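Workshop notebook – Fokalside web shop
Apr 11, 2019

Carried on with the redirects for the Gajewski shop. The old catalogue export has 909 product addresses and the new one has 466, so a good part of the old ones need to go somewhere sensible. Before the move most of them were sent to the home page, and the search console lists those as soft 404s. I took the rule out this morning and put a mapping table in its place.

The table has three columns: old path, new path, status. Where a product still exists it gets a 301 to its new page. Where it was dropped but the category is still there, 301 to the category. Where both are gone it gets a 410. Kadir wanted everything sent to the nearest category whatever happened, but for the old spare parts there is no nearest category, and sending somebody who wants a pump seal to garden hoses is no use to them. We left it at 410 for those.

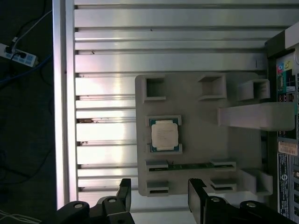 Capital letters caused trouble again. The old shop treated /Filters/ and /filters/ as the same page and the new one doesn't. Some of the links coming in from forums use the capital form. Added a lower-case step before the lookup, then had to take the image folder out of it as the file names there are mixed. Tested with the short list first, then the full one. No chains left longer than one hop, except for the three seasonal pages, which still go through /offers/. To fix.

Titles and descriptions next. The Drarudent module fills these from a pattern, and the pattern we had was product name, then category, then shop name, then "buy online". On long product names the shop name falls off the end of the search result and on short ones the title reads like a list. I changed it to product name and shop name only. Category stays in the breadcrumb, where it does more good.

For descriptions the module takes the first sentences of the product text. This works when the product text starts with something about the product. In 261 cases it starts with the delivery note that was pasted in last December ("Orders placed before the holidays..."), so all of those had the same description. Ran a search and replace on a copy of the database, checked a page of results by eye, then ran it on the live one. Regenerated the descriptions afterwards. The module has to be told to overwrite, otherwise it skips any field with text in it. The box for this is under Advanced, not under Generate. Writing it down as I have looked for it twice now.

Note for Kadir Aydoğan: please don't press Generate on the category tab. The category descriptions were written by hand and the overwrite box stays ticked between sessions. 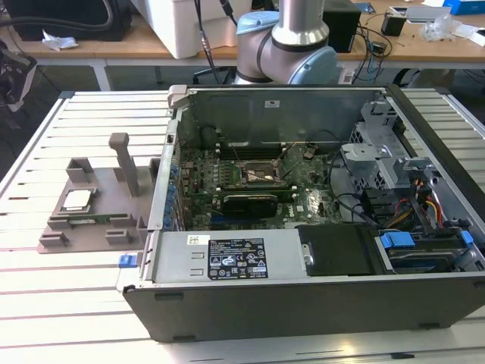

Sitemap. It was still listing filter pages (colour, size, price range), which all carry a canonical tag to the plain category. Switched those off. It now holds products, categories and the handful of text pages. Sent it in again after lunch. Status says read, no errors, but the count shown is the old one. Leave it a few days.

Speed. The Mitorberg theme loads the full-size product picture on category pages and shrinks it in the browser. Set the list template to use the 400 pixel version. The category page feels quicker on my phone, though I haven't measured it properly. The slider script also loads on every page when only the home page has a slider. Tried leaving it out elsewhere and the menu stopped opening, so something in the menu depends on it. Put it back for now.

Robots file: removed the line blocking the script folder. It came over from the old shop and has no purpose here. The cart and account pages stay blocked.

Still open:
– seasonal pages, straight to their final address
– ask Gajewski which of the two "Contact" pages they want to keep
– alt text on the category banners, all empty
– menu and slider script
– check the 410 list against the access log, in case something on it still gets real visits
– copy of the mapping table into the shared folder, with the date in the file name this time

Backup from before the search and replace is on the office drive under fokalside-old. Keep it until the descriptions have been looked over by the client.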